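Speaker notes: The Second Act Is Where the Money Went
Prasetyo Hutapea, screenwriting evening, February 2023

Opening. Wait for the coats to settle. Say hello, say which talk it is, give anyone who wanted the one on sound mixing time to leave.

I want to talk tonight about a film called Niltside, which some of you have seen and the rest of you have been told to see. It got kind notices. It has a good poster. It also has a middle hour in which the main character drives to her brother's house, leaves, and drives back. I timed the driving. 12 minutes, most of it in drizzle.

(Pause here. If they laugh, carry on. If they don't, carry on faster.)

The set-up is strong and I should say so early, or I'll look like a man with a grudge. Teoh, a retired harbour pilot, is asked to give evidence against the firm that paid her pension. She says no. The firm finds out she was asked and starts being nice to her. That is a lovely, nasty little engine for a story. By minute 30 we know what she wants, who is in her way, and that she can't cook.

Then the brother, Kilis. Ask the room what he wants. Take two or three answers and write them on the board. They will all be different, and I have my own, which I change every time I give this talk. He is against her giving evidence, then for it, then he has a cough. A character is allowed to change his mind, but I'd like to be in the room when it happens. 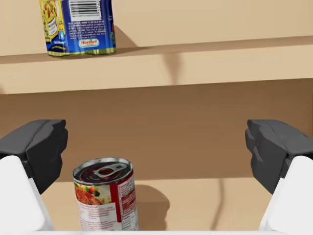

Soup can, lower shelf.

Clip one: the kitchen argument. Play from the kettle and stop on the door. Ask what has changed between the first line and the last. My answer is the light. The two of them shout very well, and at the end each believes precisely what they believed at the start. You could lift the whole thing out and the film would close over the gap like water.

Compare with Buvitora, same writer, made for a lot less. There the quarrel over the car keys ends with the son keeping them. It's a small thing, but the next four scenes can't take place without it. Don't play the clip unless the laptop is behaving. Last October it wasn't, and I acted out both parts.

Now the bit people argue with. I think Niltside has two stories and only picks one of them in the last reel. One is about whether Teoh will speak. The other is about whether the family will survive her speaking. Either would do. They take turns, politely, and whenever one gets going the other knocks at the door.

Exercise, in pairs. Give Kilis one decision that he can't take back, and put it before the halfway mark. No illnesses. No letters found in drawers. Allow a few minutes and walk about looking interested.

Take answers from the back first, the front row will talk anyway.

If short of time, skip the music section. If very short, skip the ending too and point them to the handout, page 3, where I'm ruder about it.

Questions. Somebody will say the slowness is deliberate. Agree that it is. Ask them what it's for, and drink some water.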